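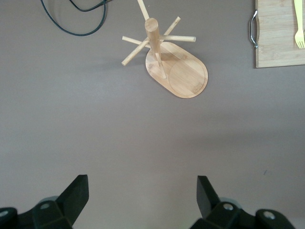

Hi everyone! I'm Valquíria, and I run a small blog about the money side of lower-league soccer - ticket prices, shirt deals, what clubs spend on agents, all the stuff that gets two lines at the bottom of a match report. I'm looking for fans to join a ticket price diary that starts in October, and I'd love to have you.

Last season I ran a tiny version with 13 people, mostly friends of my cousin Edivaldo Honorato (thanks, Edi!), and the post I wrote from it got 2,407 reads, which for me is huge. My favorite part was the argument in the comments over whether parking counts as part of going to a game. I say it does.

So what would you be doing? You pick one club, any country, as long as it's outside the top division. After every home game you go to, you fill in a short form: ticket, travel, food, anything you bought at the club store. It takes around 12 minutes the first time and a lot less after that. Away games are welcome too, just tick the other box.

You don't need to be good at math or know a thing about club accounts. Season ticket holders are fine, and so are people who make it to three games a year. I'm short on parents who bring kids, so please, please write if that's you. You do have to be 18 or over.

There's no pay, I'm afraid, but Sebastião Leite at Rerby has put up a $96 gift card and I'll draw one name at the end of the season. I won't publish your name unless you want me to.

To sign up, use the contact form on this site and put "diary" in the subject line. Tell me your club and how you usually get to the ground. I answer most messages in the evening, after 8.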